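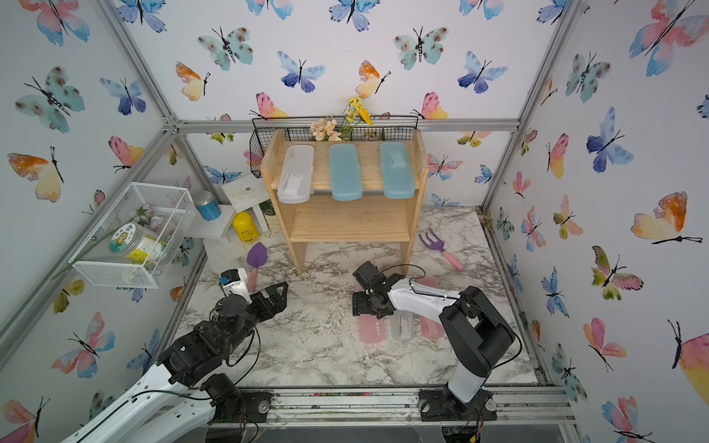 Areti Stefanou
01/09/2026

Some notes on the case-sorting task, as I promised to the people who asked me after the talk in Zandthorpe. It is mostly about timing, and a little about planning. I will write it in small pieces.

The task in short: take a translucent case from the table, put it on the upper tier of the shelf, parallel to its neighbors. Two arms, one policy, action chunks. The policy proposes, and Kallio (our motion layer) decides what is really sent to the joints.

For most of the winter we had one bug which looked like a perception bug. The right gripper went down slightly too late and too far along the case, and it closed on the end of it. The pink cases were the worst. Everybody said: transparent plastic, of course.

I also said it. I spent two weeks on segmentation. I fine-tuned the mask head, I added polarized light in one test, I made augmentations with random reflections. The masks became prettier. The grasp stayed as it was.

Then Blandine Roussel asked me a simple question in the review of my pull request: "Which clock do you use for the wrist image?" I wrote an answer, deleted it, and went to look at the code.

The wrist images were stamped when they arrived in the host process. The joint states were stamped on the controller. In between there was a median offset of 37 ms, and it was not constant. When the recorder flushed to disk it grew, and this happens more in long episodes.

If the arm stands still, such an offset costs you nothing. If the arm is moving sideways over a row of cases, the picture and the pose describe two different moments, and the network learns the average of this mistake.

So the fix. Beltside, our recorder, now takes the capture time from the camera driver and maps it to the controller clock. We fit a line over a sliding window and we reject the outliers. It is boring code and I am quite proud of it.

One detail for those who will copy this: do not fit the window over a camera reconnect. The driver clock restarts and your line becomes nonsense, but a smooth nonsense, so no check complains. We now cut the window at each reconnect.

What about the old data? We had 1,160 episodes. For most of them the raw driver times were still in the side log, so we could restamp them offline. After restamping and a consistency check we kept 1,042. The others had gaps in the side log and I did not want to guess.

Same network, same seeds, same number of steps, only the stamps were different. The late grasp went away in our evaluation. There are still failures, but they are other failures, and I find this more pleasant to debug.

@ the person who asked if the busy walls matter: for the fixed view, yes, a little. An early version of the detector liked to propose a case on top of a light blue butterfly. We now mask everything outside the table volume before the detector. The wrist views never had this problem in our logs.

Second topic, planning. Kallio received every chunk and smoothed it against the previous one. Good for comfort, bad near the shelf. Blending two chunks which go on different sides of the basket gives you a path in the middle — through the basket.

Now we check the blended path for collision, and not only the two original ones. If it fails, we keep the old chunk until its end and ask for a new one. In replay this happened 47 times in the whole set. Seldom, but each one is a possible bent wire.

The collision model of the shelf is just boxes, with the side panels a bit thicker than real. The flowers are not in the model. I tried a soft cost for them and it made the left arm very shy, so I removed it again.

Still open: both arms share one inference process, and when one arm is idle its chunk is still computed. Hemosstead has a scheduler which should help here. I plan to test it in February and I will post the numbers also if they are bad.

The restamping script will go into the Beltside repository when I have cleaned the argument names. Blandine says they are unreadable — she is right, half of them are in Greek.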